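Workshop Notes: The Flilla Gripper Build
21 December 2023

The author and Marisol Inga have continued work on Flilla, a pair of hand-held grippers assembled in the shared workshop. The present task is the handling of paper cups, first in a nested stack and then singly.

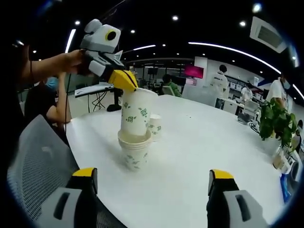 Yellow fingers at the rim of the top cup.

The finger springs were replaced this month -- the earlier set was too stiff for paper. The log now holds more than 720 attempts, and 24 of these have been set aside for review. Cups placed close together remain the harder case, and a wider opening is under consideration.
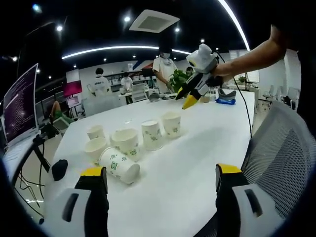

Gervasio Quezada has written to recommend a softer pad before any change to the opening, and asks whether the springs are available in a lighter grade.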